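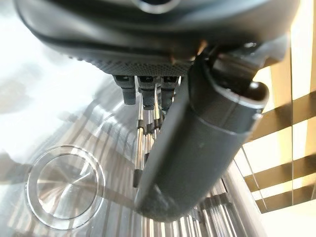
Wednesday, December 24, 2025 -- wrist camera, shiny stuff

Short day, building mostly dark by noon except for our end of the hall. Picked up the transparent-object runs where I left them.

Setup same as last week. Clear round disc on the reflective surface, blinds open on the right, glare coming in hard from the left. Policy is the Ordale checkpoint, wrist view only, no overhead. The point of the exercise is to see how much of the failure is the lighting and how much is us.

Look at the stripes. There are blinds behind the finger and then gray and white bars all over the surface, and the one thing I want the network to care about is a thin bright ring at lower left with another circle inside it. I can find it because I know it's there. The network has no such advantage and has been voting for the stripes.

Results, blinds open: 100 attempts, 22 grasps. I was ready to blame the gripper, which is my habit, but the closing force log is clean and the misses are nearly all lateral. It goes down confidently next to the disc. Several times it went down confidently on a reflection, closed on air, and reported success. I have had coworkers like this.

Method change, for whoever reads this in March: instead of one frame per decision I now take two, with a small sideways wrist move between them, and feed the difference in as an extra channel. Idea is Elsa Pelkonen's, from the whiteboard, where it sat for weeks under a drawing of a fish. Reflections slide across the surface when the camera moves. The rim of the disc mostly stays where the disc is. So the difference channel ought to push the stripes down and leave the rim alone.

Retrained on the 696 clips from the Juntunen set, rendered the shift for the ones that didn't have it. Rendered shift is too clean, I know. It went in anyway.

First impression with the new channel: predicted grasp points stop wandering off along the stripes and bunch up near the rim. No success rate yet, I only ran it open loop. I am not writing a number down until I've done the full set, having been burned by my own optimism in this very notebook.

Things that bother me:

The finger covers a big piece of the view on the right and is slightly blurred. It moves with the camera, so the difference channel sees it as standing still, same as anything we'd like it to trust. Mask it. Old Rosteo mask is for the other finger and doesn't fit.

The thin chrome rods left of the finger have the same bright-dark striping as everything else. Mask those too.

Upper left is washed out to white. No amount of cleverness gets a rim out of a patch with nothing in it. Try shorter exposure before trying a bigger model -- and yes, I wrote that last time as well.

Next: closed-loop set with the new channel, blinds open, then again with blinds shut. Elsa wants a run with the Wunex diffuser on the left side. Fine, but after the baseline, or we'll never know which thing helped.

Checkpoint saved as ordale-shift-2. Power off at the wall, logs copied over, going home.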